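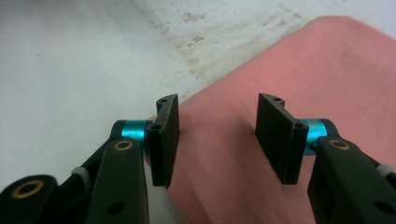 Unnur Ravn thinks anyone who has ever taught a kid to fold a shirt already knows how to teach a robot, and that the rest of us will pick it up in an afternoon. She told me so before I'd even put my bag down at Cavow, and I laughed, and then I spent most of a day finding out how badly I fold.

I've written about automation for years and I always pictured the teaching part as typing. Somebody clever at a keyboard, lots of coffee. At Cavow the teaching is done with your hands. You slip a gripper over each one, you do the chore, and everything you did gets saved: where your hands went, when they opened, when they closed. Do it enough times and a robot has something to copy. The program is called Grenero, and what it's after is laundry. Towels, shirts, and the thing everyone there groans about, the strappy summer top.

A towel has corners, and corners are wonderful! You know where to grab. A tank top with skinny straps has almost nothing to hold on to, and the bits you want to hold are the bits that flop over, twist and hide under the rest of it. I pinched one strap and the other slid away. I pinched that one and dragged the whole top sideways. Unnur watched me do this without saying a word (she's very good at that) until I finally asked what I was doing wrong.

"You're fixing it with your shoulders," she said. "Go slower and let the fingers do it."

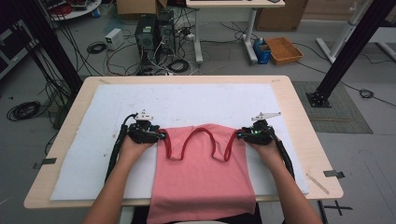

Both straps pinched, one gripper on each, with the pink top laid flat on the board.

I should explain how strange it feels. Your own fingers are right there, itching to help, and they can't. You can't rub the cloth to find out if you've got one layer or two. You squeeze, you look, you hope. By my tenth try I was leaning in so close that my nose was practically doing the folding, and Unnur had to ask me to sit back.

The Grenero library held 3,850 folds when I visited, and 1,678 of those were tops of one kind or another. That sounded like loads to me. Unnur made a face. A person's hand wobbles, a hem curls, somebody sneezes, and all of it goes in. She wants the wobbles, mind you. If every fold starts from a perfectly smooth shirt, the robot has no idea what to do with a rumpled one, so half the job is messing things up again between tries. I was excellent at that part.

There's another way to do it, which is remote control. You sit in one spot, the robot's arms are in another, and they follow whatever you do. I tried that too, on a system from Clevau, and I hated it for ten minutes and then didn't want to stop. The lag is tiny but you feel it in your stomach. With the grippers in your hands you're faster and, to my mind, a lot more natural, though you do come away with sore forearms. Gwilliam, a smaller outfit, mixes the two, and Unnur is curious to see what they show in December.

My own count for the day was 174 folds. She kept 61 fewer than that, and was nice about it. The straps got most of the others.

I went home and did a load of wash, bare-handed, and caught myself picking up a camisole by the straps, very slowly, elbows in.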